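Lista de comprobación de seguridad — ludoteca y sala de espera, planta baja
Edificio Troder, local 9
Revisión: 11 de mayo de 2025
Resultado general: apto con reservas

Las casillas las trae el formulario. Los comentarios son míos y no siempre coinciden con lo que se marca, porque el formulario solo admite «sí», «no» y «no procede».

1. ACCESOS Y EVACUACIÓN

1.1 Salida principal libre de obstáculos: SÍ
Comentario: libre a la hora de la visita. Las marcas de ruedas en el suelo hacen pensar que ahí se aparcan carritos a diario. Un «sí» tomado con el local vacío vale lo que vale.

1.2 Segunda salida señalizada: SÍ
Comentario: el cartel está. La puerta pide un empujón fuerte con el hombro. En agosto ya se pidió ajustarla y el parte figura como cerrado. Me gustaría saber qué se entendió por cerrado.

1.3 Alumbrado de emergencia operativo: NO
Comentario: una de las luminarias no enciende al cortar la corriente.

2. INSTALACIÓN ELÉCTRICA

2.1 Tomas protegidas a la altura de los niños: SÍ
Comentario: tapas Birkeo, de las que se giran. La etiqueta dice «a prueba de niños». He sacado una con dos dedos y sin esfuerzo. Marco «sí» porque el formulario pregunta si hay protección y no si protege.

2.2 Diferencial probado: SÍ
Comentario: salta con el botón de prueba. En la hoja del cuadro faltan las anotaciones de las pruebas anteriores. O no se hicieron o no se apuntaron; para el archivo viene a ser lo mismo.

3. MOBILIARIO

3.1 Estanterías ancladas a la pared: NO
Comentario: ancladas las grandes. La baja, modelo Jernuvgate, está suelta. Me dicen que pesa lo suficiente para no volcar. Pesa lo suficiente para hacer daño si vuelca, que es otra cuenta. Anclar.

3.2 Cantos protegidos: SÍ
Comentario: la espuma adhesiva de la mesa redonda se despega por un extremo. Cambiarla entera, sin cinta encima.

3.3 Superficies lavables: SÍ

4. SUELO

4.1 Sin tropiezos ni juntas levantadas: NO
Comentario: junta abierta delante del lavabo. La alfombrilla que la cubre también resbala, de modo que ahora hay dos defectos donde había uno.

4.2 Suelo amortiguador bajo el elemento de trepa: SÍ
Comentario: colocado. La ficha técnica de McKinnon, referencia 2204, corresponde a un grosor distinto del que he medido. Pendiente de que el proveedor aclare cuál se instaló. Hasta entonces, trepa cerrada.

5. JUGUETES Y PIEZAS SUELTAS

5.1 Piezas sin astillas, grietas ni rebabas: SÍ
Comentario: revisadas al tacto las del cajón de construcción. En las de forma escalonada hay que pasar el dedo por el interior de la muesca, donde la vista engaña y se acumula la suciedad.

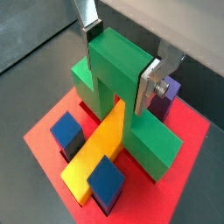
Hoja 2 · N.º 612

Las esquinas exteriores suelen darse por buenas enseguida. Mi recelo va siempre a los rincones interiores, que el trapo no alcanza y que en la hoja de limpieza aparecen como hechos todas las semanas con la misma tinta.

5.2 Piezas pequeñas fuera del alcance de menores de tres años: NO
Comentario: caja de cuentas en la balda inferior. Retirada durante la visita. Comprobar que no vuelve.

5.3 Marcado CE visible o documentación disponible: NO PROCEDE
Comentario: lo marcó así quien rellenó el borrador. Sí procede. Solicitar la carpeta de compras.

6. HIGIENE Y BOTIQUÍN

6.1 Botiquín completo y sin caducados: NO
Comentario: el suero fisiológico está caducado. El inventario pegado en la tapa lo da por repuesto.

6.2 Productos de limpieza bajo llave: SÍ
Comentario: la llave cuelga de un gancho junto al armario. Cambiar de sitio.

PLAZOS
Puntos 1.3, 3.1 y 6.1: 9 días.
Punto 4.1: antes de reabrir el lavabo.
Punto 4.2: sin plazo, pero sin uso.
Los cierres se aceptarán con fotografía o con visita. Un correo que diga «solucionado» no se adjuntará al expediente.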